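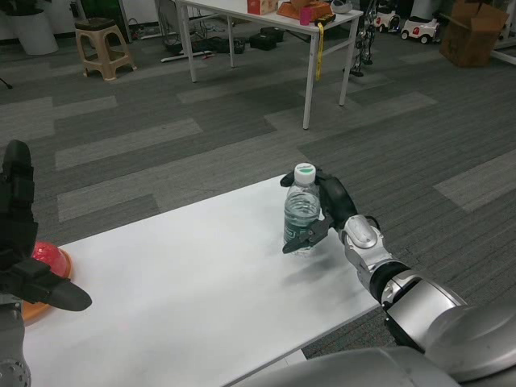
Water bottle on the white table, black hand around it.

2 August 2026
Workshop notebook - cycle counters, Wulham route

Spent the morning on the counter data from the Istden end. Loop 9 is still reading low. It gave 200 bikes for the day where the manual tally on the same stretch had 300, and the gap is worst in the evening, when riders bunch up at the signal. Two bikes side by side are going down as one. Loops further along don't show it, so I don't think it is the logger.

Opened up the spare logger box, serial 3407, to compare settings. Sensitivity on the spare is one step higher than what we have in the ground. The February notes say we turned it down because buses in the next lane were setting it off. The curb has been moved out since then and the buses should be clear of the loop now. Will put it back up one step and leave it for a week before touching anything else.

Ambaye junction: the wand posts on the inside of the bend are getting hit again. Three are leaning and one base has pulled its bolts. The surface under that base is crumbling, so a new post in the same holes won't hold. Needs a patch first, then drill fresh holes a hand's width back from the line. Checked the turning path on the plan and the long delivery trucks do cross that corner, even when driven properly. Shifting the first two posts back would lose a bit of lane width but still leave enough for the sweeper.

Irko side: drain grates are the right way round now, slots across the direction of travel. One rocks when you stand on it. Marked it with yellow paint.

To do
- change sensitivity on loop 9, write the old value inside the lid
- order post bases and the longer bolts (the short ones are useless in that asphalt)
- ask for the truck counts at Ambaye
- repeat the evening tally at Istden, same hours as last time
- charge the drill batteries, both flat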